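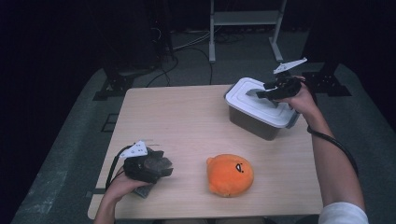 Gindach lidded storage box, smoke grey with white lid

Reviewed 2024-10-27

I've been meaning to write this up since February, when I bought the first one to deal with the soft toys and ended up going back for more. I didn't expect to have this many opinions about a plastic box, but I use these every day and they've made a room I used to avoid into one I quite like being in, so settle in!

Mine came from the homewares shop at Brarkwood, bottom shelf, next to the laundry things. I'd already looked at them online, where the listing had 2,729 ratings and 2,232 of those were five stars, and I still wasn't convinced until I'd picked one up and had a go at the lid. I now own nine. Three live in the lounge room, the rest are spread between the kids' room and the linen cupboard, and one is on permanent loan to the craft corner (it was meant to come back after the school holidays and it never has).

The look of it

The body is a dark smoky grey that you can partly see through, and the lid is plain white with raised ridges. I love the combination. Clear tubs show everything, so a shelf of them looks like a shelf of mess, and solid tubs mean you spend your life opening the wrong one. With the grey you get a hint of what's inside. Bright things show up well enough that the kids can find them, and a stack of odd socks and tangled wool just goes quietly dim behind the plastic.

The corners are rounded, which I'm very grateful for at shin height. It also sits nicely on pale timber. Our table is a light one and the darker boxes we had before looked like something out of a garage on it, whereas this looks as though it was meant to be in a living space. White lids do show grubby fingerprints, I'll say that now, but a damp cloth and a bit of dish soap gets them off.

The lid

It snaps on. I've had so many boxes where the lid only sort of rests there, or where you have to lean on one corner and then the opposite corner pops up, and you go round and round like that until you give up and put a book on it. With the Gindach I press along one long side, then the other, and I can hear it go. My youngest can do it too, after a week or so of grumbling, and can get it off again without help, and that was the real test for me. If the kids can't open a toy box they'll ask you to, and if they can't shut it they just won't.

The ridges on top are good for grip when you're lifting the lid off. I haven't noticed any warping, even on the box that sits in the sunny end of the lounge room, though I do turn that one round every now and then out of habit.

What I keep in them

Soft toys, mostly. They're the hardest thing in the house to store because they're all puff and no weight, and they spring back out of anything without a lid. We have an orange fellow, round as a grapefruit and fuzzy all over, who is the current favourite and who has to be packed last so he's on top and easy to get to at bedtime. A velvety toy like that picks up every bit of fluff going if it's left on the carpet, so having somewhere closed to put it has saved me a lot of time with the lint roller.

My trick for packing plush is to do it on the table instead of the floor. Put the open box down, stand the toys beside it, and choose the big round ones first so the small floppy ones can fill the gaps. Favourites stay out until the very end. It's much easier on the back and you notice things like loose seams and scruffy labels while you've got each toy in your hand.

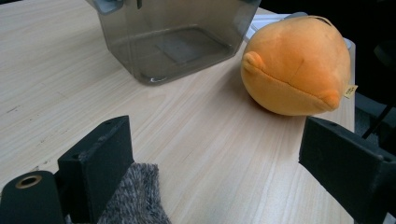
Cleaning and everyday wear

The inside is easy to wipe out, with a flat floor and no deep grooves for crumbs to hide in. I take each box outside every couple of months, tip it up, give it a wash with warm soapy water and leave it upside down on the grass. Let it dry properly before any soft toys go back in, or you'll get that musty smell.

The smoky plastic does pick up fine scratches. Mine get dragged across the floorboards and pushed under beds, and the bottoms look well used. From the front you can't tell. I've dropped one down half a flight of stairs with the lid on and full of wooden train track, and it landed, the lid stayed put and nothing cracked. I wouldn't try it on purpose!

How it compares

Before these I had the Evcombe tubs, the clear ones with the wheels. They hold more, and if you've got blankets or doonas to put away I'd still pick the Evcombe. But the wheels fell off two of ours, the lids went yellow, and a big tub with toys in it just becomes a pit, with everything anyone wants right at the bottom. Smaller boxes suit us far better. One kind of thing to a box, and the whole box goes to the table and comes back.

I also tried a fabric cube for a while, on the theory that soft toys should go in a soft box. It looked lovely for a month. Then it slumped, and the cat moved in.

Labelling

I was going to skip labels because of the see-through sides, but little ones like them and visitors need them. Xaba chalk stickers hold well on the white lids as long as you put them on the flat part between ridges. On the grey body they're harder to read from across the room, so I've stopped bothering there. My kids drew their own pictures for the labels (a bear, a train, something that may be a potato) and are much more loyal to the system now that it's theirs.

Things I'd change

Not much, but a few. I'd love a coloured lid option so I could sort by child. The listing photos make the grey look paler than it is, so if you're trying to match something, go and see it in a shop first. And I wish you could buy lids separately. One of mine went to a picnic as a tray and was never seen again, so that box is now the open one for library books.

Stacking is fine with two and a bit optimistic with three if the top one is full of something heavy. With plush you can go higher and it won't mind.

Would I buy it again

I have, repeatedly! If you've got small kids, a lot of toys that squash, and a table you'd like to see the top of by dinnertime, have a look at these. Start with one and fill it with whatever annoys you the most. Ours was the soft toys, and bedtime has been quicker ever since, orange fellow included.

I'm eyeing off the flat under-bed version next for the winter jumpers, and I'll add a note to this review once I've had it for a few weeks.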